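# Cleaning a white desk lamp without leaving streaks?

**Gatville Home Forum › Desks, Lamps & Small Stuff**

### pencilcup87

OK, I love this lamp way more than a person should love a lamp. White LED, long flat head, skinny pole, flat base with a touch panel on it. My old Hurnach was shiny and you could give it a swipe with your sleeve and be done (I did, for years!). The new one is matte and it's a whole different animal. Smudges just sit there, and if I go at them with a paper towel I get little lint trails.

No lettering anywhere on this part, so at least there's nothing to rub off:
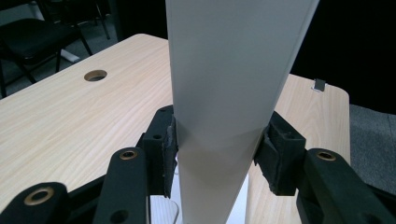

### dustbunny_deb

Microfiber! The thick loopy kind, the ones people buy for cars. Get one corner barely damp, wring it like you mean it, then go over everything again with a dry part. I've been doing my desk lamp this way every August when I clean out the whole room, and it still looks great.

Start at the top and work down. The pole too — everyone forgets the pole.

### pencilcup87

I have one of those! Blue and white stripes, from the Ogunleye multipack. Here we go, pole first:

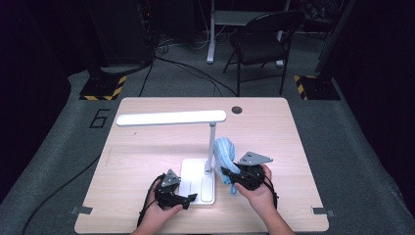

*Striped towel on the pole, desk otherwise cleared off.*

### gray_carpet_guy

Love a clear desk. Going to disagree on the damp corner though. I go dry only on anything with a touch panel. I had a base that started turning itself on at 2 a.m. after I got generous with the water, and you do not want to meet that in your pajamas.

### dustbunny_deb

Barely damp isn't wet! And dry only just moves the greasy stuff around. But sure, unplug it first and keep the damp corner away from the panel. We can both be happy.

### pencilcup87

I'll go damp for the tall parts and dry for the base, then. Two questions from down at the bottom end, where the thin white cable is:

1. Does the cable get wiped too, or do you leave it alone? Mine is white and I know it's going to show every fingerprint.

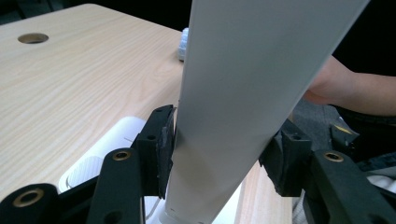
2. What about the desk top? It's a light wood grain, and I'd like to use the same towel if that's allowed.

### mopsandhops

Wipe the cable, yes. Pinch it in the towel and pull along gently. For the desk, same towel is fine, but do the lamp first. Desk dust is grittier than you'd think and I wouldn't drag it across a matte finish. And poke a corner into that cable hole at the back while you're there, mine was a horror.

I use a tiny bit of Vomska spray on the desk. On the towel, never straight on the lamp.

### pencilcup87

Close look at the towel and its pile. Looped and shaggy, with a smooth blue edge binding:
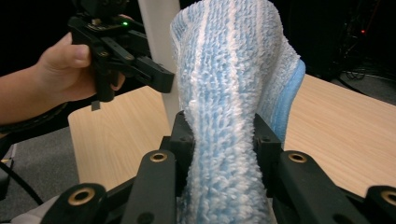

Page 2 of 3

### gray_carpet_guy

Oh, that's a nice one. Watch the binding. It's the one part that can leave a mark on a soft finish, so fold it inside.

### mopsandhops

I cut the bindings off mine, looks terrible, works great.

### dustbunny_deb

Please don't cut them off, they shed all over! I've washed mine about 100 times with the edges on and they're still going. Cold wash, no fabric softener.

### pencilcup87

Folding it in, then. No scissors. Off to do the cable hole, wish me luck!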